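Four months in, and I still say good morning to the sorting bench. We do teardown and kitting at Bradent, which means boards, harnesses and solenoids go into the right yellow tray all day long. I did it by hand for years. Since February the two arms do a big share of it.

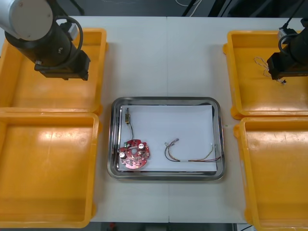 Youssra El Ouafi

First the good part – my wrists don't hurt at night anymore! I used to sort more than 1,000 parts a shift, and now I mostly set up the work and deal with whatever the arms can't manage (tangled wires, always tangled wires).
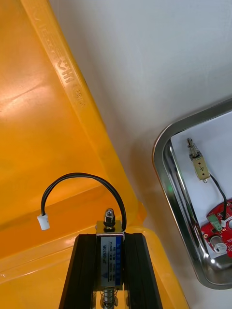 A solenoid on its way, lead and all

Reda and I trade off on the late shift now, which neither of us loves. It's quieter, and I miss the gossip.

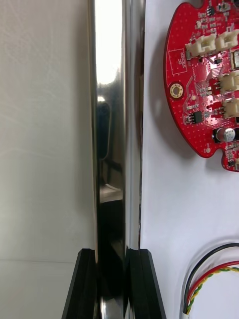
My job title changed too, to "cell operator," and with it came 239 pages of training binder. I'm on my second read. The boards are what I worry about, like the red one with its white connectors, because I still trust my own fingers more around those. The raise was small but it came – so okay.

Tell me how it's going at your place, good or bad.

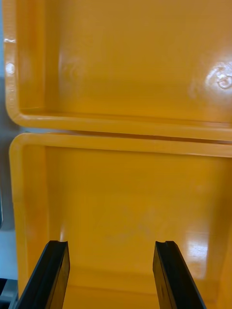 Siham Alaoui commented that her shop got the arms but no raise, and that they should have asked for it in writing before the training started.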